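Week 6 notes: comparing fingers out in a real flat

Before we start, the usual housekeeping. These notes were updated 05/07/2025, so if you printed the March version, bin it. Esko Savolainen has fixed the logging script and it now writes the finger type into every row, which will save you all a heap of grief.

Okay, grippers! Last week we did everything on the bench and got lovely numbers. A home is a lot less polite. Doors swing, light comes in low across the floor, and half of what you want to pick up is thin, floppy or see-through. The fingers we're looking at are the Plonora pair, the tapered ones with a long slot through each finger and a toothed strip down the inner face. The other pair in the comparison is the Kubíček flat pad (plain rubber, much wider, you met it on the bench).

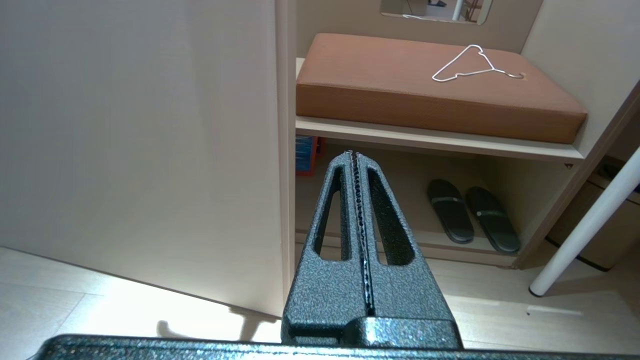 My favourite test item is still the wire coat hanger. A wide pad wants to come down flat on the cushion and squashes the fabric before it gets near the wire, whereas a narrow tip can sneak in beside it. The catch is approach angle. Get it wrong by a little and you shove the hanger along instead of grabbing it. Write down the angle every single time, please, even when the grasp works.

Doors are the other big one. Close the fingers before you drive up to a door - a closed tip gives you one contact point to reason about, and two gives you an argument. Watch your exposure too, as a big pale door with a bright floor underneath will fool the auto setting. Lock it first.

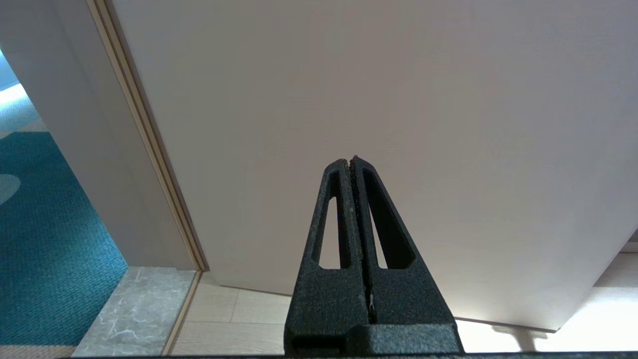

Clear objects

This is where Orvokki Niskanen and I disagree, and you're welcome to take sides. She'd go straight to force feedback for anything transparent. I'd still try the wrist camera first and look for highlights along the edges. Clear triangles are a good choice for this because the corners give you something to aim at, but focus matters: when the fingertips are sharp, the stuff behind them is usually soft.
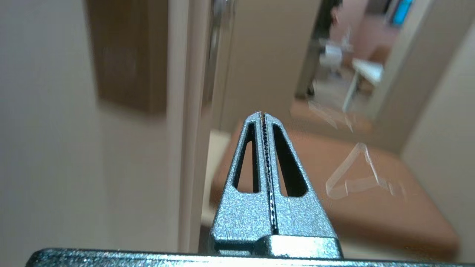
So pick your focus distance for the object and put up with slightly mushy fingers. We've got 2,884 grasp attempts in the shared log, 268 of them on clear objects, and I'd like each group to pull out only those rows and plot success against finger type. Keep the Mamell controller runs separate from the Endero ones, as the closing speeds don't match.

Bring your plots to the tute, scruffy ones are fine.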